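Minutes – Display and Furnishings Working Group, Utcombe Hall
Jan 14, 2004

**1. Previous minutes**
Accepted with one correction: the Tandis invoice covers 36 metres of table covering, not 46.

**2. Table coverings**
- Light blue cloth with black grid to be used on the centre tables. The grid lines give a reference for squaring objects to the table edge.
- Plain cloths retained for the side tables.
- Cloths to be pressed before hanging; fold lines were still showing at the last set-up.

**3. Screens**
Woven panel folding screens to stand directly behind the tables. Hinges on the second screen remain stiff. Bedoya quoted $106 for replacement – approved.

**4. Fans**
- Calligraphy fans to be shown partly open, writing side up. Full opening strains the pleats near the pivot.
- Label colour: cream was preferred to white. Wording held over.
- Catalogue numbering to continue from 1,016.

**5. Refreshments**
Boxed biscuits to be put out on the tables during set-up only and cleared before the doors open. Furkano to supply tea urns as before.

**6. Storage**
Fans are currently kept in two drawers of the hall cabinet. The lower drawer sticks in humid weather. Moving them to the upstairs cupboard was discussed – deferred to April, pending a check of the shelf depth.

**7. Actions**
- Order screen hinges from Bedoya.
- Measure upstairs cupboard.
- Circulate draft label wording.

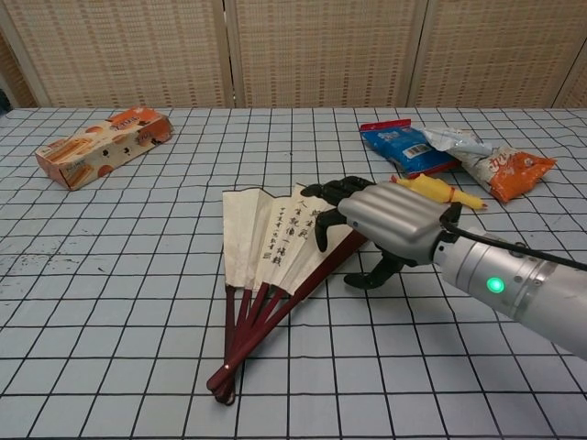
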